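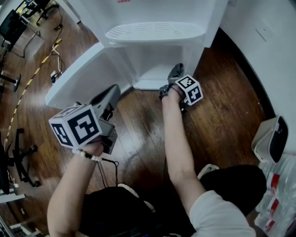 给家里建位置树，是我用 Statness 这么久最想从头再教一遍的一步，所以这一章写得比前两章都长，你泡杯茶慢慢看吧。前两章装好了软件、建好了账本，现在账本还是空的，很多人这时候会忍不住抓起手边第一样东西就开始录（我当年录的是一把剪刀，位置写的是“桌上”，后来搬了三次桌子……）。请先忍一忍！先把“东西能放在哪儿”录完，再录东西。位置这个词在 Statness 里的意思比你想的宽：房间算，柜子算，抽屉算，连饮水机接水盘底下那个带门的小柜也算，门朝左边一拉开，里头白白的一格，什么都没放，照样值得占一个位置。空着的地方先登记上，以后塞了东西才有地方可写。我自己就是漏了这种小格子，半年后满屋子找一包备用的滤芯。

首页 > 使用手册 > 第三章 位置树与第一次盘点

上一章 本章目录 下一章 下载 论坛 常见问题

3.1 动手之前

开始之前，你手边最好有下面这些：

一、装好 Statness 的电脑一台。手机版也能建位置，可是拖动层级的时候手指会挡住缩进线，我试过在沙发上用手机建，建完发现阳台挂在了冰箱下面。手机留着走动的时候拍照、扫码用。

二、一沓便利贴，或者撕成小条的废纸。等会儿要往柜门上贴临时编号，正式标签最后再打。

三、一支写在光滑表面上能擦掉的笔。

四、标签机，可选。本章后半段以 Rirnina 为例，别的机器也行，只要它能接受一列纯文本。没有标签机就手写，手写的我家里还留着好几张，字丑但是好用。

五、一段没人打扰的时间。我建议下午两点左右开始，光线好，柜子深处看得见，晚上再做就得举着手电筒了。

注意：第一次建位置树时，请先把自动同步关掉。路径是“设置”→“账本”→“自动同步”，把勾去掉。同步开着的时候每拖一次层级它就往外推一次，家里如果有第二台设备开着，两边会同时冒出“厨房”和“厨房 (2)”。等 3.6 节做完再打开。

3.2 先定规矩，三条就够

我知道你想跳过这一节。我自己写说明的时候也想跳过它。可是论坛上问得最多的几个问题，根子都在这儿，所以还是坐下来花十分钟定一下。

第一条是方向。站在房间门口，面朝里，从左手边的墙开始，顺时针走一圈。每个房间都这样走，家里每个人都这样走。有了方向，编号就不用记了，“客厅三号”一定在“客厅二号”的右边。要是你习惯从右手开始也没关系，选定一个，写进账本的备注里，别过两天又换。

第二条是上下。柜子里面一律从上往下数，最上面那层是一。为什么从上往下？因为我个子高，先看见上面那层。真的没有别的道理。你家要是孩子在用，从下往上也很好。

第三条是名字。位置的名字只写它是什么，别写里面装了什么。“书房矮柜”可以，“放电池的柜子”不行，电池早晚要搬家的，名字跟着骗你好几年。我有一个位置叫“圣诞节”，现在里面全是露营的炉头和气罐，我每次都要愣一下。

提示：这三条规矩写在“账本信息”的备注框里，备注框最多容纳 200 个字，写简短一点。写完点一下旁边的图钉，新成员第一次打开账本时会先看到它。

3.3 建房间这一层

好，终于可以打开软件了。

1. 点左侧栏的“位置”，空账本里只有一个根节点，默认名字叫“我的家”。双击可以改名。有两处房子的朋友，把根节点改成一个总的名字，下面再分两支，千万别开两个账本，以后想查“那把梯子到底在哪边”会很麻烦。

2. 选中根节点，按回车，输入第一个房间的名字，再按回车，光标会自动跳到下一行，继续输第二个房间。一口气输完就好，这时候不用管顺序。

3. 输完以后按住左边的小圆点上下拖，按你从大门走进来的先后排。玄关放第一个，最里面的卧室放最后。

4. 把下面这些也当成房间输进去，哪怕它们不像房间：走廊、楼梯下面、阳台、地下室或者储物间、汽车后备箱、寄放在父母家的东西。最后这一项我一开始觉得好笑，后来它成了我账本里第四大的一支。

5. 按 Ctrl+S。对，它会自动保存，我还是按，按了安心。

注意：房间名字里别用斜杠。Statness 用斜杠分隔层级，“餐厅/厨房”会被它拆成餐厅底下的厨房。开放式的餐厅厨房连在一起的话，写“餐厨”就行，或者用顿号。

要是输错了层级怎么办？选中那一行，按 Tab 往里缩一级，按 Shift+Tab 往外提一级。缩进去的时候，它下面的东西会跟着一起走，不会散。

3.4 建家具这一层

这一步要站起来走了。拿上便利贴和笔，手机也带着。

1. 站到第一个房间门口，按你定的方向开始走。每碰到一件能装东西、能放东西的家具，就在上面贴一张便利贴，从一开始写号。

2. 只贴，不开门。我重复一遍，这一圈先不要开门！一开门你就会看到里面有一只多年前的毛绒熊，然后坐在地上回忆半小时，下午就没了。

3. 贴完一个房间，回到门口，用手机对着房间拍一张全景。Statness 的每个位置可以挂照片，挂在房间节点上就行，以后别人帮你找东西，看一眼照片就知道三号在哪面墙。

4. 回到电脑前（或者把笔记本放在凳子上拖着走，我就是这么干的），选中房间节点，按回车，照着便利贴的号输入家具名。输的时候号写在前面，比如“1 鞋柜”“2 衣帽架”。

5. 接着去下一个房间。

走的时候这几类地方最容易漏，我一边写一边又想起自己家里还有一个：

电器附带的空间。微波炉顶上，冰箱和墙中间那条缝，烤箱下面的抽屉。缝也可以是位置，我家的折叠凳就住在缝里。

门背后。挂钩一排，包三个，伞两把，还有一件谁也不认的雨衣。

床底。床底请分左右，一张双人床底下能装的东西多得吓人，只写“床底”等于没写。

沙发里面。有些沙发掀起来是空的，你可能买的时候知道，过两年就忘了。

窗台和暖气罩上面。严格讲它们不是收纳，可是东西就是会长在那里，给它一个位置，比假装没有强。

小心：重的家具不要为了贴标签去挪它。我有一次想把便利贴贴到书架侧面，顺手把书架往外拉了一下，上层的字典滑下来砸了脚背。标签贴在正面看得见的地方就可以了。固定在墙上的高柜更不要拉。

3.5 建隔层，建到哪里为止

现在可以开门了。

1. 打开第一件家具，从上往下看，每一层、每一个抽屉建一个下级节点。名字用最朴素的：“上层”“中层”“下层”，“抽屉 1”“抽屉 2”。同样的名字在不同家具下面重复是允许的，软件认的是整条路径。

2. 里面有盒子的，先问自己一句：这个盒子会不会整个拿走？会，就把它建成“容器”，图标是一个小箱子；不会，就当它是一个普通隔层。

3. 容器和位置的区别在于，容器可以搬家。你把工具箱从储物间拖到后备箱，里面登记过的扳手和螺丝会跟着走。普通位置拖不动里面的东西，软件会弹出一个框问你要不要一并移动，这个框看清楚再点。

4. 一件家具做完，把便利贴撕下来换个角度再贴回去，表示这件完成了。我用的是横着贴表示没做、竖着贴表示做完，你用打勾也行。

那要建多细呢？每次都有人在论坛上问我。我的标准是：伸手进去，三眼之内能看完，就不用再往下分了。袜子抽屉不用分格，文具抽屉可以分一次，螺丝盒那种一小格一小格的，分到盒子就停。Oldřich Trnka 不同意我这个标准，导入工具是他写的，他家的螺丝盒每一格都有编号，他还给我看过他的树，展开以后要滚很久很久。你要是也有那种耐心，软件撑得住，只是别在第一次盘点的时候这样干。

我来交代一下自己的前科。第一版账本里，我建了 2,736 个节点，把每一个笔筒的每一个格子都建了。用了一个春天，光是在列表里找“厨房抽屉”就要翻半天。后来合并了一轮，剩下 1,705 个，还是太多，可是我舍不得再删了。你看，写手册的人自己也没学好。

提示：选中好几个同级节点，右键“合并为一”，里面登记的东西会归到第一个节点下，其余节点删除。合并可以撤销，但是只有关闭账本之前可以撤销。合并大的分支之前先导出一份备份，位置在“文件”→“另存副本”。

提示二：不想给每个柜子重复敲“上层、中层、下层”的话，做好一个以后右键“存为模板”。下次新建家具时点小三角选模板，一次带出来。我的模板里有“四抽屉柜”“三层书架”和“鞋盒”，够用了。

3.6 检查一遍

先别急着录东西，检查只要一小会儿。

1. 点“位置”面板右上角的“展开全部”，从头往下看一遍。看到不认识的名字就走过去看实物。

2. 点“工具”→“检查位置树”。它会列出重名、空名、层级过深和带斜杠的节点。层级超过六层它会提醒，提醒归提醒，不改也能用，只是标签上会印不下。

3. 找一个家里人做一次测试。你在软件里随便点一个最底层的位置，念出整条路径，请他走过去把手放在那个地方。要是他站在走廊里问“哪个矮柜”，就说明名字要改。这个测试我强烈推荐！我妈第一次测就把我难住了，我念“书房矮柜中层”，她问我，哪间是书房。我们家一直管那间叫小屋。名字当天就改成了小屋。

4. 没问题以后，把自动同步重新打开。第一次同步比较慢，别关窗口，右下角的圈转完变成对勾才算好。

注意：如果家里第二台设备上已经有旧的位置树，请先在那台设备上执行“以远端为准”，再打开同步。顺序反了的话，旧树会和新树混在一起。真混了也别慌，用“另存副本”里的备份恢复就是了。

3.7 打印标签

标签不是非打不可，先用便利贴过一两个星期更好，那几天你多半还会改名字，改了又要重打，浪费纸带。我的习惯是等到名字三五天没动过再打。

下面以 Rirnina 标签机为例：

1. 先装纸带。盖子往上掀，纸带的箭头朝出口方向，盖回去要听到一声响。没听到响就是没盖严，打出来的字会一边浓一边淡。

2. 用线连电脑，或者配对无线。我推荐第一次用线，配对的时候它喜欢假装连上了。

3. 在 Statness 里勾选要打的节点，点“输出标签”。格式选“短路径”，它只印最后两级，比如“小屋矮柜·中层”。选“全路径”的话字会缩得很小，老人家看不清。

4. 先打一张试试。对，一张。我有一次勾了整棵树直接点打印，字体选错了，将近 200 张标签连成一条长龙从桌上垂下来，全都得重打。

5. 打完剪开，擦干净家具表面再贴。贴的位置统一在左上角，抽屉贴在正面左上，开门的柜子贴在门里侧左上，外面看着清爽。

小心：裁刀在出纸口里面，纸带卡住的时候先关电源，再用手往外抽，不要用指甲去抠。清理裁刀请按标签机自己的说明来，本手册不管这一块，我也不敢管。

注意：上过蜡的木头、旧漆面、墙纸，贴之前在看不见的地方试一小条，隔一天撕下来看看会不会带掉一层。我外婆的五斗柜上现在还有一个长方形的印子，我每次去都拿花瓶挡着。

没有标签机的话，在“输出标签”里选“文本清单”，存下来用普通打印机印到不干胶纸上，再自己裁。裁的时候按房间分堆，别一次全裁了，混在一起再挑出来比裁还累。

3.8 录第一批东西

位置都有了，可以录了！我知道你等很久了。

1. 选一件最小、最无聊的家具开始。玄关鞋柜很合适，浴室镜柜也很合适。千万别从书架或者衣柜开始，那是留给有经验之后的你的。

2. 把里面的东西全部拿出来放到地上。对，全部。边看边录一定会漏掉最里面的。

3. 每拿起一样，点“新物品”，写名字，选位置，回车。名字写家里人平时嘴里叫的那个词。品牌型号写在备注里，搜索的时候备注也能搜到。

4. 一模一样的东西录一条，数量填上就行。灯泡、电池、纸巾都这么录。

5. 录完一样放回去一样。放回去的时候手里那件要是半天说不出用途，先放到旁边的纸箱里，别扔，也别录，攒到最后再处理。

6. 一件家具录完，歇一歇。我自己一口气最多录三件家具，再多名字就开始乱写了，第一版账本里有一条叫“那个东西”，我到今天也没搞清楚是什么。

想拍照的话，每条最多可以挂 20 张，一般一张就够了。拍照主要对两类东西有用：说明书收走了以后认不出来的配件，还有好几个长得差不多的充电器。充电器请一定拍照，把插头那一端拍清楚。

消耗品可以填“提醒数量”，剩得比它少的时候，东西会出现在首页的购物清单里。这个功能很容易上头，我给牙签也设过提醒，后来关掉了。建议只给断了会难受的东西设，比如猫砂、洗碗机盐、常用的药。

小心：药品请填有效期，并且把位置录在孩子够不到的高处。Statness 会在过期前一个月提醒，但它只认你填进去的日期，买回来换了新盒子记得改。身份证件、银行卡号、保险箱密码这类东西不要写进备注，账本分享给别人时备注是一起过去的。要登记保险箱里的东西，写“文件袋 A”“文件袋 B”就可以了，别的记在自己脑子里。

3.9 从旧表格导入

要是你以前用电子表格记过，别重新敲，可以导入。Statness 认得两种格式，普通的逗号分隔表，还有 Procházka 格式。后一种是老版本留下来的，现在还有人在用，多半是从 Jiltham 那个读书会时期一路跟过来的老用户，向你们问好！

1. 表格第一行写列名：名称、位置、数量、备注。列的顺序无所谓，列名要一字不差。

2. 位置一列写完整路径，各级之间用斜杠。路径必须已经存在于位置树里，对不上的会被放进一个叫“待认领”的临时位置，慢慢拖回去就好。

3. 点“文件”→“导入”，选表格，先按“预览”。预览里标黄的是位置对不上的，标红的是没有名称的。红的要回表格里改，黄的可以先放行。

4. 确认以后点“导入”。中途不要合上笔记本盖子。

5. 导入完到首页看总数，跟表格行数对一下。差一条多半是把列名那行也算进去了。

Oldřich 让我一定加一句：表格请存成 UTF-8 编码，不然中文和带小帽子的字母都会变成问号，包括他自己的名字。他收到过很多封称呼是问号的邮件。

3.10 遇到这些情况

拖不动节点：多半是有筛选条件没清掉。看看搜索框里是不是还留着字。

照片是横的：点照片右下角的旋转，转一次存一次。手机上拍的时候手机竖着拿就没事。

新房间不出现在手机上：在手机上把“位置”页往下拉一下刷新。还是没有，就去看看电脑右下角那个圈是不是还在转。

标签上的字断成两半：名字太长。路径最后两级加起来控制在十个字左右，我家最长的一条是“楼梯下面·鞋盒下层”，刚好印得下。

家里人不愿意用：这个不归软件管，不过我有一个土办法，先把他们最常找不到的三样东西录进去，等他们来问你剪刀在哪儿，你把手机递过去。我家那位就是这样被拉进来的，现在他改名字改得比我还勤，上周把“玄关”改成了“起飞区”，我还没来得及改回来。

借出去的东西：别删。右键“借出”，写上给了谁，它会变成灰色留在原来的位置。还回来点一下“归还”。要是借的人迟迟不还，你可以按名字筛出来看看，看完自己生会儿闷气，软件不会替你发消息。

搬家：下一章整章讲搬家，箱子怎么编号、容器怎么批量拖，都在那边。搬家之前请务必把本章 3.5 节里容器和位置的区别再看一遍，能省很多力气。

下一章：第四章 搬家与大批量移动

Statness 使用手册 | 问题与建议请到论坛“手册”版留言 | 版权归 Statness 及手册作者所有 | 返回顶部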